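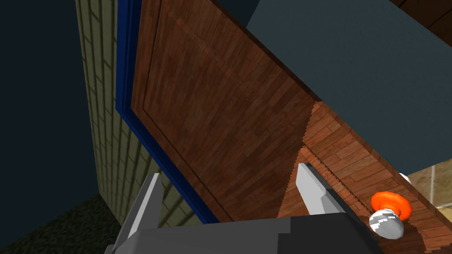

Halima Babalola trouve qu'à ce tarif on paie surtout des textures, et qu'un simulateur d'intérieur devrait d'abord être jugé sur ses poignées de porte.

Skusterine, pack de scènes domestiques pour robots à deux bras
Éditeur : Berhe
Distribution : Inora
Prix relevé le 30/03/23 : 58 € par mois et par poste
Contenu annoncé : 50 intérieurs, 80 objets manipulables
Verdict : à louer un mois, pas davantage pour l'instant

La remarque sur les poignées est juste. Berhe vend son pack comme un terrain d'entraînement « prêt à l'emploi » pour l'ouverture de portes et de placards. La fiche parle beaucoup de rendu et très peu de contact. Quel frottement sur les boutons ronds ? Quel jeu dans la charnière ? J'ai posé la question par le formulaire d'Inora et reçu la brochure que j'avais déjà.

Les menuiseries ont du grain, les murs aussi, et on reconnaît sans peine un logement. Les ombres, elles, tombent en marches d'escalier sur les portes. Pour un joueur, c'est laid. Pour qui entraîne une politique sur les images de la caméra du poignet, c'est un motif très contrasté qu'aucune vraie porte ne présentera, et le réglage qui permettrait de l'adoucir n'est pas documenté.

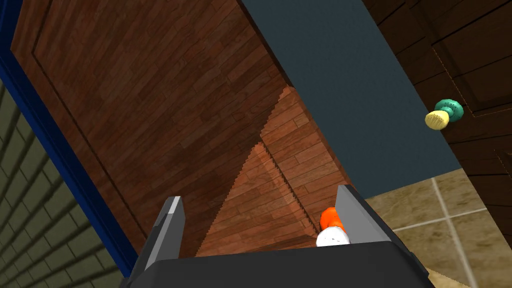
Skusterine, vue rapprochée de la pince devant un panneau de bois brun.

Côté prise en main, l'installation se passe bien. Le chargement d'une scène est rapide et les deux bras répondent correctement en position. En effort, je reste prudent : les valeurs exportées sont lissées, sans que la documentation dise comment. In-ho Song, sur le forum de l'éditeur, réclame les données brutes depuis novembre. La réponse officielle tient en 2 lignes et renvoie à une prochaine version.

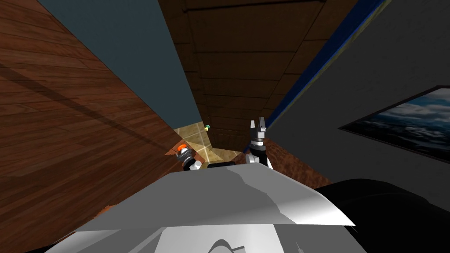

Le point de vue de tête mérite qu'on s'y arrête avant de sortir la carte bancaire. Berhe le présente comme « dégagé ». Or le corps gris clair du robot peut occuper la moitié basse de l'image, et ce qui reste du carrelage beige entre les murs et les deux pinces se réduit à une petite tache. On peut y voir un souci de réalisme, je veux bien. Mais une caméra déplaçable figurait dans l'argumentaire, et je n'ai trouvé que des positions fixes.

Ce qui manque à la fiche
- les paramètres de contact, objet par objet
- un essai comparatif sur une porte réelle
- les conditions de résiliation, absentes aussi du bon de commande

Licence : mensuelle, nominative, pas de version d'essai. Le concurrent Skerndale en propose une, avec des décors plus pauvres. Commencez par là si votre projet porte sur les poignées.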